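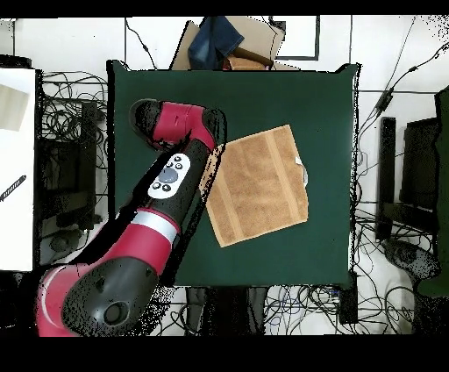

Laundry and Linen Trade Forum > Running the plant > Staff and machinery

Robot folding on the small-piece line, what happened to your people?

foldline_lead
Posts: 70

We're a mid-sized hotel and gym laundry. Sheets go through the ironer and have had a machine folder behind it for years, nobody minds that. Towels are still done by hand at four stations on one long bench. Management has now decided to put an arm on the hand towels and flannels, with bath sheets to follow if it goes well. The supplier is Fasard and the site they keep holding up to us is Mirkholm, which took theirs in October.

I run the late shift. My folders have asked me three things and I can't answer any of them properly. Do they keep their hours, do they keep the piece bonus, and who gets the blame when a stack is wrong. I'm not after sales figures. I'd like to hear from people who have worked next to one.

drumroll44
Posts: 2,283

We have one. Hours first. No one was let go here. Two people retired and weren't replaced, so there are fewer of us, however you want to describe that.

The work changed more than I expected. Before, you picked up, shook, checked and folded in one go and didn't think about it. Now somebody has to present the towel to the arm in a state it can cope with. That person does all the shaking out and none of the folding. It's harder on the shoulders than the old job because you never get the easy half of it.

Ask for rotation in writing before it goes live. We swap every 20 minutes between loading, checking and packing. It started at an hour and people were sore by the end of the first week.

pressroom_pat
Posts: 412

Disagree with drumroll on the shoulders. Depends completely on table height. Ours was set for the arm and not for us, and once the fitters raised the loading side the complaints stopped. Get someone short and someone tall to stand at it before they bolt anything down.

On the bonus, ours went. It was replaced with a flat rate per shift, a bit above what an average folder made and a fair way below what the quick ones made. The quick ones were not happy and one of them left for a bakery.

foldline_lead

That's what I'm worried about. My best folder does 900 hand towels on a decent shift and a good part of her wage is bonus. If the arm takes the hand towels she's left with the awkward stuff, and the awkward stuff has never paid.

Did anyone manage to get the rates changed for what was left over?

greasetrap
Posts: 1,038

Yes, but it took a while. We did it by keeping a paper tally for a month of what the arm handed back to us. Towels with the hem gone, bath mats, anything with a hood. The office thought it was a few pieces. It was a full cage every day. They put a separate rate on rejects after that.

Start the tally on day one. Do it on paper, on a clipboard, where everyone can see it.

quietcorner
Posts: 26

I'm going to be the miserable one. I folded towels for eleven years and I've got the wrists to prove it. I'd have handed that job to a machine at any point. People talk about it as if something lovely is being taken away. My worry is only about who gets the money saved, and in our place it wasn't us.

drumroll44

No argument from me on that last bit.

pressroom_pat

Same. Though I'd say some people did like it. We had a bench where four women had talked across the same pile for years. Now they're spread out along the line and they need to raise their voices over the fans. It didn't go in any report but it was the main thing they brought up.

sortbay_dan_no
Posts: 9

Question from somebody who hasn't got one yet. What does it want from a towel? Our rep says "any flatwork up to bath size" and I don't believe him. We have Quintero gym towels with a band at each end and they fold thicker at the band.

greasetrap

It wants a towel flat on the table, square enough, one at a time. This is the kind of thing it likes, label on the side and all:

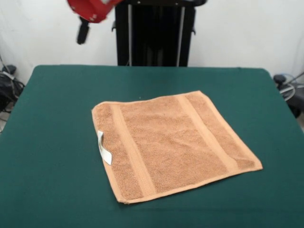

Loading, the way we do it

1. Shake it once, hard, over the trolley and away from the table.

2. Lay it down by two corners and let the rest drop. Don't smooth it with your forearm, you'll be doing that all day and it does your back in.

3. Small ripples are fine. A corner tucked under is not, turn it out.

4. Label can go either side, but pick one and keep to it for the whole batch. Packing will thank you.

5. Hands off the table before you press go. Sounds obvious. Put it on the wall anyway.

6. Torn, stained or still damp goes in the reject cage and on the tally.

For your bands, sortbay, try one batch and look at how the stack leans. Ours leaned. We halved the stack height and that was the end of it.

sortbay_dan_no

Thanks, that's more than I got out of the rep in two visits.

foldline_lead

Very useful. Number 6 is the bit I wanted. At the moment every folder is also an inspector, they feel a thin patch or a damp hem as they fold. If the loader is going at the arm's pace, do they still catch it?

drumroll44

No. Ours didn't. We had a hotel send back a load with damp edges in the second month and the first thing the office asked was who was loading. That was unfair, she had been told to keep the arm fed and she kept it fed. We now have a named checker after the fold and the loader isn't held responsible for stains on the underside. Get that written down as well.

quietcorner

And find out who can stop it. In our place only the shift lead could pause it, so people just threw towels down faster when they got behind. Anyone at the line should be able to stop it without having to explain themselves.

pressroom_pat

Ours could always do that. I assumed it was standard.

quietcorner

It wasn't at Kurnstead. Might be now.

tunnelwasher
Posts: 655

Coming at it from the maintenance side. Nobody has mentioned lint. It gets everywhere, on the felt, in the cable runs, round the base. Someone has to clean that and unless you agree it beforehand it will be the loader in her break. We have a quarter of an hour at each end of the shift, paid, with the arm off.

Also keep the trolleys off the cables. Mark the floor.

One good thing, two of our folders asked to be trained on it and now do the first-line fixes, on a higher grade. I'd push for that. Ask for the places to go to the bench first before they advertise outside.

greasetrap

Seconded. Ours went to an agency lad and it caused bad feeling that is still there.

foldline_lead

Right, I've got a meeting with the manager on May 13, 2024 and this is what I'm taking in:

Rotation, 20 minutes, written into the rota.
Separate rate for rejects and awkward pieces, with a paper tally from day one.
Checker after the fold, loader not blamed for the underside.
Anyone on the line can stop it.
Paid cleaning time.
Training places offered to the four on the bench first.
Table height tried by the people who'll stand at it.

I've left out bonus protection for now, as I don't know what to ask for.

pressroom_pat

Ask for each person's own average over the past year, frozen, for as long as they stay in the job. You won't get it but you'll get something nearer to it than a flat rate. I'd put it at the top of the list.

drumroll44

I'd leave it lower down. Start with the rotation and the stop button, they cost next to nothing, and get a few yeses first.

quietcorner

Top. They'll run out of time in the meeting otherwise, they always do.

foldline_lead

I'll put it second. Will post what they say.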